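Saturday, May – bench notebook, colour water and measuring

Started just after 11, which is late for me, but I wanted the big white table and it had to be wiped down first. (Whoever borrowed the good cloth, please put it back on its hook!)

What I'm after is a simple transfer exercise for the Liserach open morning: a jug of strong red, a smaller jug to go with it, and a syringe to carry liquid between them. Children like anything with a syringe in it, and so do I. I'd been going to use the glass beakers from the Komar box, but they're heavy and I don't fancy sweeping up, so it's the clear plastic measuring cups with the handles. You can see the level from the side and they pour nicely.

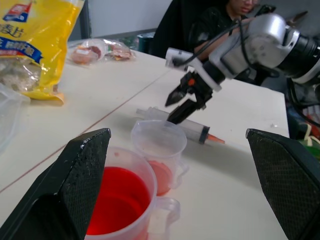
The red is food colouring from the Wollex set, and it's ferocious stuff. I started with around 400 ml of tap water and a good squeeze from the bottle, thinking I'd have to add more, and no – that was plenty. Next time I'll go in drop by drop and write it down properly. It does get everywhere, so wear the old apron. My left thumb is still pink as I write this.

Strength matters more than I'd thought. Strong red looks lovely in the big cup, but a small amount of it thinned out goes towards orange, and I rather like that. It gives people something to talk about while they wait their turn. I'd keep it in the plan.

Snacks: can we agree they live on the shelf during wet work? I say this as a main offender. I've put it in the list as well so I can't pretend I forgot.

The syringe is from the Asfaw order, stock number 3822 in the cupboard book. The plunger was a bit stiff when I tried it dry, so I worked it up and down a few times in plain water before going near the colour. Worth doing with all of them the night before.

Steps as they stand, for whoever runs it:

1. Wipe the table, dry it, move food to the shelf.

2. Mix the red in the large cup. Leave room at the top, or the first person to bump the table wears it.

3. Stand the small cup right beside the large one, close enough that a drip has somewhere to land. Draw up slowly, keep the nozzle pointing down, and let the last drop fall before moving across.

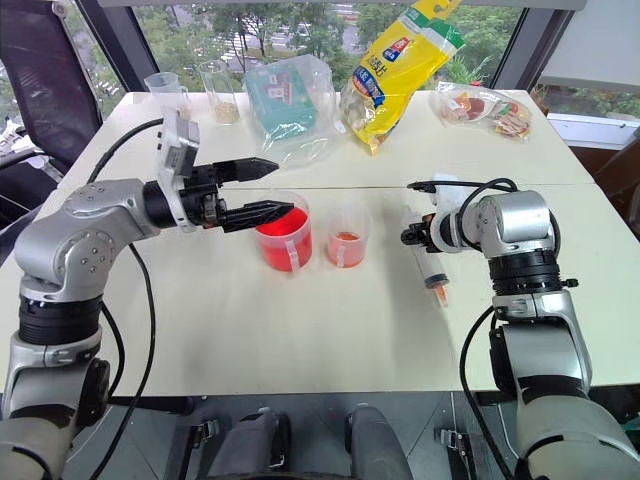
4. Read the level in the small cup with your eyes down at the line – crouch if you have to. Write it on the sheet before anyone adds any more.

5. Rinse the syringe three times and leave the plunger out to dry.

Still to do: find a second bottle of yellow, print the sheets, and ask whether we can have the table again for the afternoon.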